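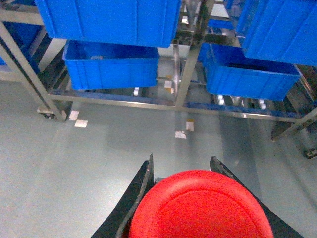 The Red Lid

I'd been at Drallia two winters when they put me on lids. Not the bins, mind you. The bins were Ebere Garba's, all those lovely bright blue ones on the steel rack, and you didn't touch Ebere's bins unless you fancied a very quiet lunch.

Lids were what was left over. Mum wanted to know what I did all day and I told her, "Mum, I look after lids," and she told my aunt I was in packaging.

The trouble started in February, when Tanabe rang up wanting their order early. 500 jars of hand balm, red tops for the rose and green tops for the eucalyptus, and I was one red short. One! I'd checked my pockets, I'd checked the kettle, I'd even been down on my knees with my cheek near the floor, which is a grand floor for seeing the ceiling lights in but not much comfort otherwise.

"There's paper down there," Ebere said, from somewhere above me.

"I know there's paper down there."

"Little white bits."

"I'm looking for a lid, Ebere."

She thought about that for a while. Then she went and got her good torch, the one from Kaltex she kept in her own locker, and she got down beside me -- 26 years at the place and I'd never once seen her kneel.

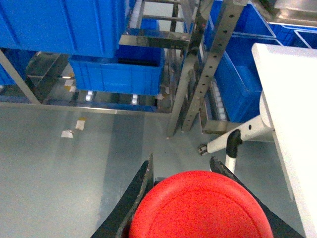 What Ebere Said Under the Rack

It's a different world at that height. You've got the long steel bar in front of your nose and the blue plastic over your head, and people will tell you things. Ebere told me she'd put in her notice. She'd told the office already, and her sister in Jarow, and now me.

"Who'll do the bins?" I said, and I'm still a bit ashamed that was the first thing out of my mouth.

"You will, you dill. Why do you think they put you on lids?"

I hadn't known lids led anywhere. I lay there with my sleeve going grey and tried to picture it, me with a say over what colour the labels were, me going quiet at lunch.

We found the red one in the end, in my own apron, down in the hem where the stitching had gone. Ebere laughed so hard she had to hold on to the rack. Then she put the kettle on, and I went back to my white table and started on the eucalyptus.

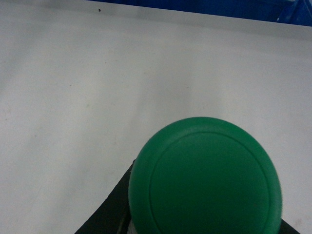 A green one, for the eucalyptus.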